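Sketine hand-held gripper

The Sketine hand-held gripper is a two-handed tool set used to record manual tasks for training robot arms. It was developed at Drudeo by a small group under Lovisa Isaksson and is normally issued as a matched pair, one gripper for each hand. The name is also used loosely for the whole kit, including the carrying straps and the calibration sheet.

Construction

Each unit has a molded gray body, a trigger, a pair of ribbed finger pads and a wide-angle camera facing the fingers. A printed square marker on a card gives the tracking software a fixed reference for the position of the unit. Pads are replaced in pairs. The first production run came to 111 units, of which 39 were later refitted with a stiffer trigger spring.

Setup

The pair is checked before each session. The operator closes the fingers fully and looks for an even line of contact between the pads, then opens them to the stop. The marker card is pressed flat against its holder and wiped with a dry cloth. Both cameras are started together, and the operator turns slowly in place so that the software can match the two views.

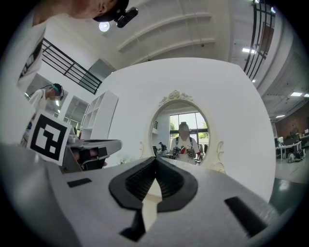

Setup takes longer in large rooms with plain walls, where there are few features to track. The manual, written by Benito Villanueva, advises starting near furniture or a doorway and keeping the first turn at walking pace. Mirrors and large windows can produce false matches and are best left to the end of the turn.

Maintenance

Pads are washed in mild soap and inspected for worn grooves. Scratched marker cards are discarded, as a damaged border is the most common cause of lost tracking. The Wallin workshop, which handles repairs, logged 1,413 pad changes before the design was revised in June. The revised pad, known as the Zovden pad, is held by a single screw and fits older bodies without an adapter.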